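9 Feb 2020

I've been meaning to write about the spare bedroom for ages, and now that the new mattress has come (hurrah!) I've run out of excuses. It's a small room and it has to earn its keep, so the washing gets done in there too, with the dryer stacked on top of the washer.

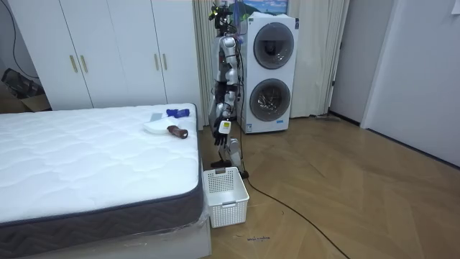 My friend Brittany Penner thinks I'm mad to sleep guests next to the laundry, but I rather like it – sheets off the bed, straight into the basket and then the wash. I still want a lamp and some proper curtains before my sister comes to stay in March, and I can't decide between blue and a sort of mustard.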